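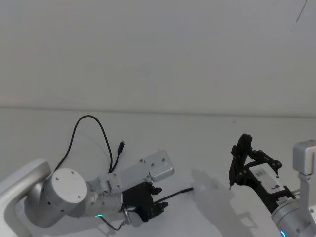
*Two arms over a pale tabletop, plain wall behind.*

# Review: Herwood Guide to the Pelletier Mill Records

The Herwood guide is a paperback finding aid to the surviving papers of the Pelletier textile mill, meant for local historians and family researchers. It lists 2338 items, chiefly payroll sheets, letters and insurance maps. I used it over two weeks in February to trace weavers who moved from Mikent to Sendow after the mill closed.

**Layout.** Entries run by box, then by folder. Each has a date range, a one-line summary and a condition code. The codes are explained once, on page 86, and should be repeated inside the front cover.

**Index.** Personal names are indexed well. Place names are weaker: Sendow appears under two spellings with no cross-reference. Street names are left out entirely, so the insurance maps can only be searched by box number.

**Accuracy.** I checked 60 entries against the originals. Four had wrong folder numbers and one letter was dated a decade early. Item 991, listed as a wage book, is a ledger of coal deliveries.

**Introduction.** Osvaldo Sanna's opening essay covers the mill's ownership changes clearly and cites its sources. His section on the strike relies on a single newspaper and is thin.

**Binding.** Glued. It will not lie flat, and two pages in my copy came loose.

Recommended for anyone planning a visit to the collection. Readers who want a history of the mill will find only the essay useful. An errata sheet is available from the publisher on request.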